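Coursework > Game Programming > Project Reports > Individual Projects

Replacing the Villager Schedule System in Funbridge with a Mod

Uriel Villalba
Individual project, final report

Filed under: Modding / Game Logic / Pathfinding

Print this page | E-mail this page

1. Background

Funbridge is a farming and village game played on a tile grid. Each villager follows a daily schedule stored in a plain text file. A schedule entry gives a game time, a map name, a target tile and a facing direction. At the given time the villager walks to the target and stands there until the next entry applies.

The game computes every route once, when the player wakes up, and keeps it for the whole day. A route is a list of tiles. If the player places a fence, a chest or a machine on one of those tiles after the routes are built, the villager reaches the object and either stops or removes it, depending on the object type. Removal is the behavior most players complain about. A chest that is removed this way drops its contents on the ground, and the contents disappear overnight.

Earlier mods handle this by making villagers pass through placed objects. That protects the objects, but villagers then clip through furniture and sometimes end the day inside a wall tile. The goal of this project was a mod that rebuilds routes during the day when the map changes, without changing the schedule files and without a frame rate drop that a player would notice.

2. Requirements

The proposal set the following requirements.

- The mod loads through Flenano and does not replace any game file.
- Existing schedule files, including those added by other mods, are read as they are.
- No player-placed object is removed by a villager.
- The game holds 60 frames per second on the lab machines with the mod running.
- Removing the mod leaves the save file valid.

The last requirement ruled out storing route data in the save. All mod state is held in memory and rebuilt on load.

3. Design

3.1 Hooks

Flenano exposes events for the start of the day, a change of map, the placement or removal of an object, and each game tick. The mod subscribes to all of these. It also patches a single game method, the one that decides what a villager does when the next tile is blocked. The patched version returns "wait" in every case and passes the villager to the mod's queue.

I first tried to avoid the patch by checking the next tile for each villager on every tick. This worked on small maps. On the town map, Golelstead, the check ran after the game's own movement code on some ticks and before it on others, so a villager could still remove an object before the mod saw it. The order in which event handlers run is not guaranteed by Flenano, and the patch was the only reliable fix I found.

3.2 Route search

Routes are found with A* on the tile grid, with four-way movement and Manhattan distance as the heuristic. Tile costs are read from the map's own path layer where there is one. Tiles with no path value get a default cost of 3, which keeps villagers on roads unless the road is blocked or very indirect. A lower default produced routes that cut across the player's crops. A higher one made villagers take long detours around a single fence post.

Schedules often cross maps. The game links maps with warp tiles, and the mod builds a small graph of these links when the save loads. A route across maps is split into one segment per map, and only the segment on the current map is rebuilt when something changes. The other segments are marked stale and are searched again when the villager arrives.
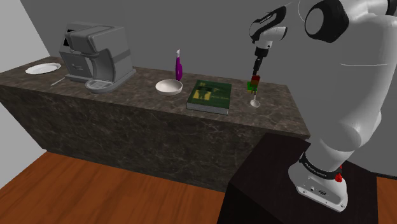 Figure 1. Render of a Franka Emika Panda arm beside a countertop.

3.3 The queue

Rebuilding all affected routes on the tick when an object is placed caused a visible pause. The first working build did this, and placing a row of fence in the town square in the morning was enough to stall the game.

The second design uses a queue. When an object is placed, the mod compares its tile with the stored routes for that map. Any villager whose remaining route contains the tile is added to the queue. The queue is processed with a budget of 3,000 expanded nodes per tick, shared by all villagers. A search that runs out of budget keeps its open and closed sets and continues on the next tick. If another object is placed on the same map before the search is done, the partial search is thrown away and started again. I considered repairing the partial search in place and decided against it, as the code would have been harder to test than the rest of the mod together.

Queue order is by distance to the blocked tile along the old route, so the villager who will reach the object first is served first.

3.4 Failure case

A player can fence in a target tile completely. In that case the search ends without a route. The mod then looks for the nearest reachable tile within 2 tiles of the target and uses it in place of the target. If there is none, the villager stays where they are until the next schedule entry. Dialog tied to a schedule location is still triggered by the entry's name, so a villager waiting outside a fenced shop will say the lines meant for inside it. I left this alone.

4. Testing

Testing used a fixed save in spring with all villagers present. A script placed objects at set game times and logged each villager's position, the queue length and the frame time.

The standard test blocked the main street of Golelstead shortly before 9 a.m., when most schedules send villagers through it. Without the mod, the objects were removed in every run. With the mod, none were removed, and all villagers with a reachable target arrived there before their next entry. Arrival was later than in the unmodified game for those who had to use the back lane.

Frame rate stayed at the 60 limit in the standard test. It dropped for short periods when the script placed and removed the same object on alternate ticks, which restarts every search on the map. A player cannot do this by hand, but an automation mod could. A short delay before a restarted search would limit the problem and is listed under further work.

Removal of the mod was tested by saving, deleting the mod folder and loading again. The save loaded without warnings. Villagers returned to the game's own behavior on the next morning.

4.1 Czarnecka

One villager failed repeatedly. Czarnecka, who delivers the mail, has a schedule file with several entries only ten game minutes apart, and her targets are the mailbox tiles themselves. A mailbox is a solid object. The unmodified game ignores solidity on the final tile of a route, and my search did not, so she had no valid route to any mailbox and spent each morning at the post office door.

The fix was to treat the target tile as open during the search and to let the game's own code handle the last step. This took one line, but finding the cause took most of a week in November, mainly due to my log recording the target after it had been replaced by the fallback tile. The log now records both.

5. Known problems

- Festival days use a separate position system and are not covered.
- Villagers do not avoid each other. Two villagers meeting in a lane one tile wide pass through one another, as they do in the original game.
- Large furniture that covers several tiles raises one placement event per tile, and each event restarts the search. The result is correct but wasteful.
- In multiplayer, routes are computed on the host only. Farmhands see a villager jump by a tile when the new route starts.

6. Further work

Placement events should be grouped so that one piece of furniture starts one search. The delay described in section 4 would be added in the same place. Festival support would need a second patch, and the method involved is much longer than the one patched now, so it is more likely to break with a game update. The settings file should also let the player change the default tile cost, which is fixed in the current build.

Source code, the test save and the placement script are in the project folder handed in with this report. The mod must be unpacked into the Flenano mods directory, and the test script runs only if the console is enabled in the loader settings.

Print this page | E-mail this page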